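May 6, 2025

Woke up at five with the conviction that the storage unit had doubled in price. It had not. It had gone up to 192 a month, which at five in the morning feels the same. Lay there doing the math until the garbage truck came and gave me permission to get up.

The plan for today was to Deal With The Back Room. I have been planning to deal with the back room since September, and in that time I have dealt with the pantry, the glove compartment, and a drawer of takeout menus from restaurants that have closed.

Coffee first. Then a second coffee, while reading the Kidden catalog, where every closet contains four white shirts and a hat. I own no hat. I have 851 unread emails and a box marked CORDS (GOOD), which implies another box somewhere.

Cristóbal Montecinos called at ten about the cabinet. He saw it in March and has wanted it ever since, in the way a person wants something he doesn't plan to pay for. He says it would look great in his hallway on Iturra once "all that stuff" is off the door. All that stuff! I told him the stickers come with it. He said he would think about it, and then talked for twenty minutes about his gutters.

Went in afterward to look at the thing with a seller's eye.
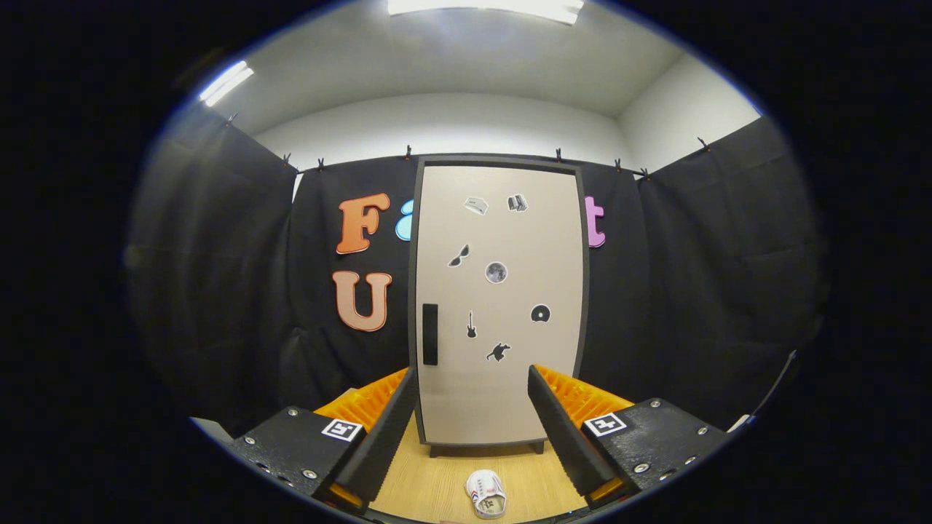

After lunch

Did not sell it. Did not even measure it. Stood there taking attendance instead. Guitar, record, the moon with its craters, sunglasses tilted as if they'd had a long night. The black animal is still in mid-leap and has a whole lower half of door to land in. I have called it a panther for years, and my sister calls it a dog, and we've both stopped bringing evidence. The gray one near the top I take for a stack of books, and I must have been feeling studious that week. The little white one beside it could be a box or some kind of device. I stuck it there myself and couldn't tell you.

Seven stickers on all that beige. At nineteen I thought this was a wild amount of self-expression.

Looked up how to get old adhesive off. One method was a hair dryer, and another was a product called Stuta that you leave on overnight with the windows open. Closed the laptop.

The black curtains are staying up too. I meant to wash them today, but they hang on three sides and I only had the energy for one, and one clean curtain would make the others look bad.

Evening

Texted Cristóbal that the cabinet is off the market. He wrote back "what cabinet" and sent a picture of his gutters.

Found the other cord box. It says CORDS.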